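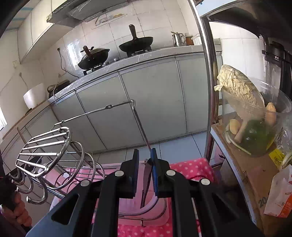 Before the First Purchase Order: Planning for Hand-Held Grippers

An organisation that decides to collect its own handling data in kitchens will usually begin with the price of the gripper. At Nodcombe, where household tasks are recorded with hand-held units and the results passed to the Codus arm program, the equipment plan now begins with the room.

The first version of the plan, dated 8/2/20, had a single line for hardware. It was returned for revision. The approved version separates the grippers from the things they are meant to handle, and gives each its own budget and its own replacement period. Dish racks, plastic cups, spatulas and wooden spoons are inexpensive, but they are bought often, and under the earlier plan they were charged to petty cash and never forecast.

Grippers are ordered in pairs. Many kitchen tasks call for both hands, and a site with one working unit can record only part of the task list. Nodcombe budgets for two pairs at each site, with finger pads listed as a consumable. Pads are the part most often reordered, and the finance office asks that they be bought in the same order as the units so that freight is paid once.

The choice of supplier took longer. Etum offered the lower unit price, with repairs charged by the hour. Neagu asked for more at the outset and included three years of parts. Over the life of the program the difference was small, and the decision turned on turnaround: Neagu undertook to return a repaired unit within seven working days. Cost code 2103, formerly reserved for workshop tools, was extended to cover the contract.

Kitchens are a separate matter. Fitting out a practice room was considered and set aside in February. A room built for the purpose can be booked at any hour, but its shelves hold only what has been put there. Working kitchens come with their own crockery, food and storage, and the arm will have to cope with all three. The plan therefore pays a fee to each household and allows for cleaning and for breakages.

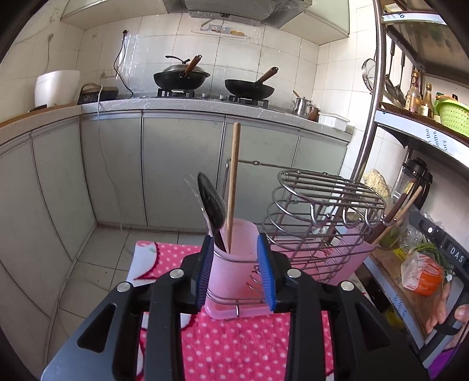
Etum takes a different view of the budget, and in its written response said that buyers give too much weight to repair terms and too little to labour. In its opinion a recording program spends far more on the people holding the grippers than on the grippers themselves, and a cheaper unit leaves more money for hours.

Nodcombe's planners accept the point on labour, which is the largest line in the current budget. They maintain that a unit away for repair also leaves a trained operator without work, and that the two costs should be read together. Both will be reviewed when the Neagu contract comes up for renewal, along with the fee paid to households.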